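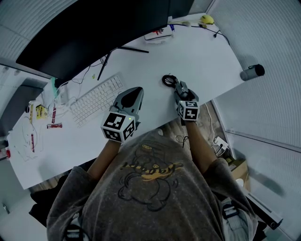
Looking after a white desk

White desks show everything. Tea rings, pen marks, the grey patch where your forearms rest, all of it turns up sooner than it would on a darker top. Most of it comes off with things you already have in the cupboard, provided you start gently and stop when the mark has gone.

Before you start

Find out what the top is made of if you can. Melamine and laminate will put up with most mild cleaners. Painted tops won't, and neither will anything finished with wax or oil. If you have no idea, try your cleaner on the underside or along the back edge and leave it overnight.

Take everything off the desk, including the lamp. Wiping round things is how you get those yellowish outlines in the first place.

The weekly wipe

Half a teaspoon of washing-up liquid in a litre of warm water is plenty. Wring the cloth out until it stops dripping. Wipe the whole top, go over it again with a cloth rinsed in clean water, then dry it with a tea towel. If you skip the rinse you leave a thin film of soap, and dust sticks to it.

Don't let water sit along the front edge or where cables come through. Those are the places where boards swell, and a swollen edge can't be put right.

The grey patch at the front

This is skin oil with dust in it, and it's worse in short-sleeve weather. Plain soapy water often just moves it about. Use a little bicarbonate of soda on a damp cloth, rub in small circles with hardly any pressure, and rinse twice. On a gloss finish leave out the bicarb and use a drop of neat washing-up liquid.

A desk mat saves most of this work. Lift it once a week, as crumbs get underneath and scratch.

Ink and marker

Ballpoint: surgical spirit on a cotton bud. Work from the outside of the mark inwards and change the bud often. Open a window and keep it away from painted wood.

Permanent marker: the same, or scribble over it with a whiteboard pen and wipe straight away. It sounds daft but it works on most laminates.

Printer ink: get to it fast. Once it has dried in you may only get it down to a faint shadow.

Tea and coffee rings

Mix bicarbonate of soda and water to a paste, spread it over the ring, leave it for ten minutes and wipe off. Tetsuya Oshima wrote in from Wuddale to say he uses a slice of lemon first. I tried it on an old offcut and it did shift a stubborn one, but rinse well afterwards.

Black scuffs

Rubber feet and pads can leave dark marks on a white top. A pencil eraser takes off the light ones. For the rest, use a melamine sponge, damp, with very little pressure. These sponges are a fine abrasive and will dull a shiny surface if you go at it.

Scratches

Shallow ones can be hidden with a white repair pen. Let it dry fully and buff with a soft cloth. If the top is solid painted wood, you can rub the scratch down with 800 grit paper and touch in the paint. Never sand laminate or melamine.

Things to keep off it

Scouring powder, wire wool, nail varnish remover, undiluted bleach. Furniture polish isn't needed either and makes the top smeary.

Updated 17 April 2026. Next page: cleaning drawer runners.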